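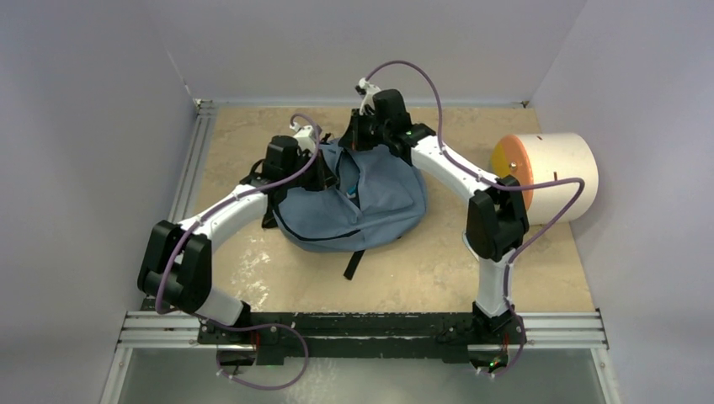 Trallska opens school bag repair and reuse counter in Fulwood

May

By Encarnación Cuesta

Search this site Enter keywords Go

Trallska, the bag and luggage repair firm, has opened a counter in Fulwood where families can hand in backpacks that are no longer used and pick up one that has been checked and mended. The service is called Skomillow and it runs from the front of the firm's existing workshop on Vidal Street.

Any backpack can be handed in, whatever the make or colour. Each one is emptied, brushed out and looked over on a bench. Staff test the zips, pull on the shoulder straps and check the seams along the base, where most school bags give way first. Bags that need only a stitch or a new slider are mended and put on the shelf. Those past saving are taken apart for buckles, webbing and cloth.

A mended backpack costs £2. Repairs to a bag the owner wants to keep start at £19, with a price given before any work is done.

Trallska expects to handle 2000 bags in the first year. A trial over the winter at the same address brought in more than the workshop had shelf space for, and 35 metres of new racking have been put up in the back room to take the extra stock.

"People bring us a bag that has been squashed at the bottom of a wardrobe for years and assume it is finished," said Teodoro Casado, workshop manager at Trallska. "Very often it just needs opening up and airing. A bag looks worse when it is crumpled than it does with a few books in it."

The firm asks that pockets are emptied before a bag is handed in - pens and old food are the usual finds. Name labels can be left in place and will be unpicked by staff. Bags should be dry. Wheeled cases and hard-shell luggage are not part of Skomillow, but can still be brought in for an ordinary repair.

Schools that want to hand in lost property at the end of term can arrange a collection through the workshop. Bags from schools are kept apart for a fortnight in case a pupil comes looking for one.

The counter is open from 9.30 am to 4 pm on weekdays. No appointment is needed for handing in bags.

Press enquiries: Encarnación Cuesta, Trallska, Vidal Street, Fulwood.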